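Soudabeh Pakzad has been asked so often whether her company's passwords are safe that she has stopped answering yes. "I say they're stored," she says. "People find that less comforting than I'd like."

Pakzad runs security at Flindar, a payroll firm with 2,000 customers and, until last spring, a login page that would let you guess all night.

"We had a lockout," she says. "It locked you out of the page you were on. You hit refresh and carried on." 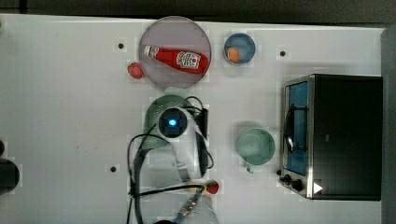

The hole came to light when an outside tester at Nokitico got into 645 accounts over a weekend using passwords leaked from other sites. Her report ran to 40 pages. Pakzad read it on a train – "standing up, which helped."

Did management take it well? "They asked if we could make the report shorter." 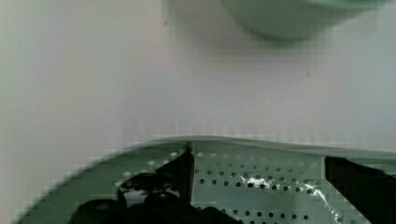

By Guðlaug Grímsdóttir | 08/10/2026

The fix took two attempts. The first locked out every customer in one office building, all of whom shared an address. The second counts failed tries per account and asks for a code from your phone.

"We get complaints about the code," Pakzad says. "I keep them in a folder. I'm fond of that folder."

She still won't let staff pick their own security questions. The last time they could, most of them chose their favorite color.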